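Sindale Community Help - Household and Repairs

Threading a soft strap through a metal end piece

Asked Dec 26, 2019 by Despina Theodorakopoulos
Viewed 183 times

I am responsible for the upkeep of a set of equipment straps at our center. Each consists of a narrow strip of smooth, rubber-like material which passes through an oval opening in a metal end piece. On 4 of them the strip has come out. When I attempt to push it back, it folds over at the opening. Is there an accepted method for this, and should a lubricant be used?

2 answers

Answer from Plitis (11 votes)

It is advisable to pull the strip and to avoid pushing it. Cut the leading end to a long taper, so that a short length can be passed through the opening without force. Hold the metal part still, grip the strip close to where it emerges, and draw it through slowly.
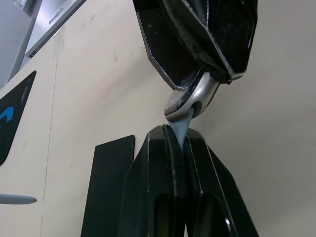 Keep the pull in line with the opening - a sideways pull drags the material over the rim and may nick it. If the strip stretches noticeably, stop, ease it back and trim the taper further. A little water with dish soap is sufficient. Petroleum-based products should not be used on rubber. Once the strip is seated, wipe it clean and leave it overnight before it is put under load.

Answer from Rasier (0 votes)

We just replace ours. Smooth the rim with 300 grit paper first if it is rough. Not sure about the soap.

Comment from Despina Theodorakopoulos: Thank you. The taper was the missing step - three are done and the last is waiting for a new strip.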